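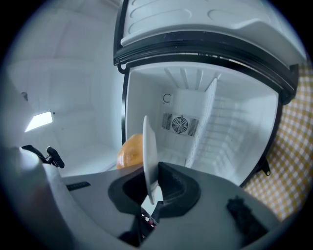
Hilari

Guides > Opening a café > Before you sign

How to check a unit before you take it on as a café

Most of the money lost on a first café goes before opening day, on a lease signed too early. Do these checks in order, and don't pay a deposit until you reach the end.

1. Ask the landlord for the permitted use in writing. A former shop can often serve coffee and cold food without any change, but frying or grilling is a separate matter. If the answer is vague, ring the council's planning desk and quote the full address.

2. Find the electricity supply. Look at the main fuse and note the rating. A two-group coffee machine, a dishwasher and an oven running together will overload many small units. Upgrading the supply at our Nisbet branch cost £3109 and took until June.

3. Look for the drains. You need a sink for hands and another for washing up, and both need a proper fall to the waste pipe. Moving a drain across a concrete floor cost us £800.

4. Stand outside and count people. Go at eight in the morning, at noon and at three, for half an hour each time, on a working day and again at the weekend. Write down how many are already carrying a cup.

5. Work out the weekly sales you need. Add rent, rates, wages and power, then stock at a third of takings. Ours came to around £3000 a week. If the figure looks hard to reach in January, ask for a lower rent or a rent-free period.

6. Read the repair clause. "Full repairing" can include the roof. Ask for a schedule of condition with dated photographs and have it attached to the lease.

7. Register as a food business with the council at least 28 days before you open. Registration is free.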